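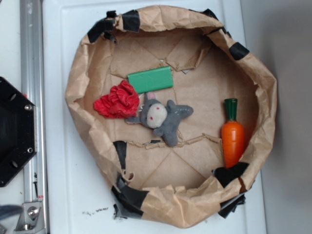 Cuaderno de taller, 20 de enero
Recipiente de papel kraft, arreglo y contenido

La bolsa marrón sigue en uso como cuenco bajo, con el borde arrugado y doblado hacia fuera. El borde está sujeto con cinta negra por varios sitios. La esquina que peor dobla lleva un montón de cinta encima de otra y no pienso añadir más. El fondo tiene roturas: una costura abierta en la parte baja y una solapa suelta donde se montan las capas. Si se pega la solapa, que sea por debajo, porque la cinta en el suelo de la bolsa engancha la tela.

Contenido: bloque verde plano, trapo o papel rojo hecho una bola, peluche gris pequeño, zanahoria de juguete. La zanahoria va junto a la pared derecha. Lo rojo, a la izquierda, sin estirar.

Horacio Cáceres propone cambiar a las bolsas de Dorketti, de papel más grueso. Pedido 2737, paquete de 40. Mientras no lleguen, seguimos con esta. La caja de Skidach la descarté: paredes demasiado altas para ver lo de dentro desde la silla.

Pendiente: limpiar la mesa blanca por delante de la bolsa, que tiene manchitas oscuras. Probar primero con paño húmedo, sin disolvente. 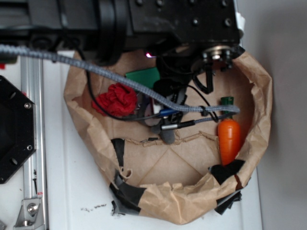
¿Cada cuánto hay que cambiar la bolsa?
Cuando el borde ya no se aguante solo o una rotura del fondo pase de 5 cm. La anterior duró 2 semanas.

Para marzo, dejar apuntado en la hoja de Villalba qué cinta se usa. La de Drallance levanta el papel al quitarla.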